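The Slow Return of the Long Caption

In May I started keeping a folder of captions. I had noticed that the accounts I follow on Gritemar, most of them about clothes and secondhand shopping, were writing more under their posts than they used to. A year ago it was two words and a row of hearts. Now I was scrolling through six paragraphs about a cardigan.

The folder has 200 posts in it. The longest is 3,335 words, and it is about returning a pair of boots. I read all of it, on a bus, and missed my stop.

Gritemar raised its caption limit last winter without much noise. The reason given at the time was recipes. Cooks wanted to keep the ingredients and the method in one place, and they did use the extra room for a while. Then the fashion accounts moved in. A user who posts as Brisoseck began writing long entries about what she wore to work and what happened there, and other people copied the format so closely that her name became a verb. To brisoseck is to show an outfit and then write about something else — a landlord, a breakup, a bad lunch.

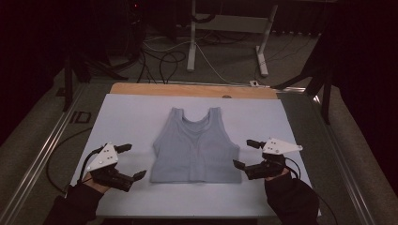

The clothes in these posts are seldom new or expensive. They get a line or two at the top, with the size and where they were bought, and after that the writer gets on with the story. Readers don't seem to mind. The comments run long as well, and people answer each other in full sentences.

Brands have noticed, of course. Rallance, which sells basics online, now sends out a brief asking for "diary style" captions with the product mentioned once. Devadiga, a smaller label, pays by length. I have read nearly all of the sponsored ones in my folder and they are easy to spot, as the day being described always goes well.

I posted one of my own last month, a photo of a gray coat and six sentences about my dentist. It got 11 likes and a reply from a stranger who wanted to know which tooth.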